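Oilcloth keeps curling at the edges and has a sticky patch, what am I doing wrong?

Asked July 30, 2011 in Home & Cleaning
4 answers wanted, 3 received

I bought a length of oilcloth off the roll at a shop in Rallton for our dining table. The table gets used for everything, meals, mail, homework, sewing, so I wanted something I could wipe down. It came folded in a bag instead of on a tube and the fold lines have never come out. I have had it on since November.

Two problems. The long edges curl up, and sleeves catch on them. Also there is a patch near one end that feels tacky even right after I wash it. I have tried dish soap, vinegar and water, and a spray cleaner for kitchens. The spray made it worse, I think.

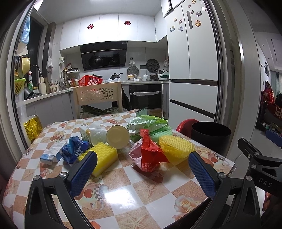

The piece is 17 inches longer than the table, so there should be enough overhang. I don't want to staple it because we take it off when company comes and put a regular tablecloth on. Is there a way to weigh it down that doesn't look terrible? And can the sticky patch be saved or should I just buy another piece? It cost 37 dollars and I would like to get more than one year out of it.

Answer 1 (marked helpful by the asker)

Take the fold lines first. Lay it face down on a clean bedsheet on the floor, somewhere warm, and leave it overnight. If the creases are still there, use a hair dryer on low from the back side and smooth with your hand as you go. Keep the dryer moving. Don't iron it, even with a towel in between. I ruined one that way and the print came off on the towel.

For the edges, 17 inches is 8 and a half on each end, which is fine, but you say it's the long edges that curl. How much hangs over on those? If it's only two or three inches there isn't enough weight to pull it down. Get the clips that go over the table edge, the plain steel kind, and put them about a hand's width in from each corner and one in the middle. They come off in a second when you want to change the cloth.

When it's off the table, roll it. An empty wrapping paper tube works. Print side out.

The sticky patch is likely cleaner that built up. Rinse with plain warm water several times and dry it with a towel each time. If it's still tacky, rub on a paste of baking soda and water with a soft cloth, leave it a few minutes and rinse again. No scrub pads, they dull the shine.

Answer 2

Most of what is sold as oilcloth now is vinyl on a cotton or felt backing. The vinyl can break down if something hot or greasy sits on it, or if a rubber or plastic mat is left in one place for weeks. Do you keep a placemat at that end? If the surface itself has gone soft, no cleaning will fix it. Press your thumbnail in an out of the way place and then in the patch and compare. If the mark stays in the patch, it's damaged.

Kitchen sprays with degreaser in them are bad for it too. Ours went at the end where the toaster sat. I cut that part off and used the rest on the porch table.

Answer 3

Conneely in Jultbridge sells it by the yard if you end up replacing it, they will put it on a tube if you ask. Don't know about the sticky part, mine did that and I just put a bowl on it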